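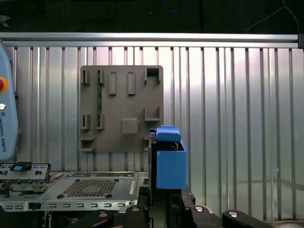

A moulded mounting board fixed flat to a ribbed aluminum wall panel.

Search this site Enter keyword Go

The Board Behind the Bench
By Fikri Pangaribuan
16 June 2022

Wall storage for small electronics has changed little in decades. Most repair shops still hang a sheet of pegboard, fit it with wire hooks and accept that anything without a hole in it will end up in a drawer. The mounting board takes a different route. Its holding features are moulded into the face, and each part is stored in a shape made to fit it.

The simplest of these is the vertical clip slot, a narrow channel between raised walls. A slot suits anything thin and stiff, such as a strip of circuit board, which sits upright in the channel. Slots set one over another will share a long strip between them, provided they line up. At Setura, a repair shop in Bristberg, the first boards had upper and lower slots out of line by two millimetres. Short strips went in without trouble. Long ones bowed, and the boards were remade in April.

Square brackets with an open top work as pockets. They take connectors, short tools and blocks of foam for cleaning contacts. Depth matters more than width here: a shallow pocket tips its contents out when the panel is knocked. L-shaped brackets carry coiled leads, and a small ledge near the bottom of a board will hold a part while the label is read.

Colour is a practical choice. Dovhaniuk, which moulds boards in short runs, offers a brownish-gray plastic and a white. The white shows solder flux within a week. Green circuit board stands out well enough against the gray.

The wall needs as much thought as the board. Corrugated aluminum is light and stiff along its ribs, but a flat board touches it only at the high points. Screws should go through the ridges, with a spacer wherever one has to cross a groove. Overtightening pulls the board into the hollow and closes up the slots – a fault often blamed on the moulding. An extrusion rail along the top of the panel keeps the edge straight and gives cables something to be tied to.

Cost is the usual objection. Setura paid $759 for six boards from Dovhaniuk, fixings included. Fenska, a smaller shop across the street, kept its pegboard and bought printed clips instead. Its staff report that the clips work loose in cold weather and are pressed back in by hand.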